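**Lighting and blinds for a workroom with a white ceiling**

benavides_attic: Hello all. I am trying to make our workroom more pleasant and I would like your opinion before I buy anything.
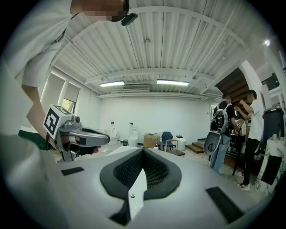 My budget is 200 dollars. The two long fluorescent lights give a hard light on the white ceiling, and in the evening my eyes become tired. I think to change the tubes to a warmer color and keep the pale roller blinds. Also I want to move the chairs and the boxes away from the back wall and put one closed cabinet from Brendley there.

---

tubeandwire: Tubes first. Get 4,000 K, it is a good middle. Check the ballast before you order, the Vikex ones don't work with every old fixture.

---

Ronska_fan: I don't agree about 4,000. For reading, yes. For a room where people stand and talk it is still cold. Go lower and add a floor lamp.

---

tubeandwire: A floor lamp beside stairs? Somebody will kick it the first week.

---

benavides_attic: I also worry about the stairs. The wooden steps must stay free, so the lamp could only go on the window side.

---

mossgreen267: Leave the ceiling alone, I like the ribbed panels. I would spend the money on the cabinet. I have the Brendley one and the doors are a little loose after nearly 4,000 openings (my guess!), but it holds a lot. Measure your bench first.

---

Ronska_fan: Keep the blue chair out, please. It is the only color on that wall.

---

benavides_attic: The blue chair stays, I promise. I will ask about the ballast in April and write again.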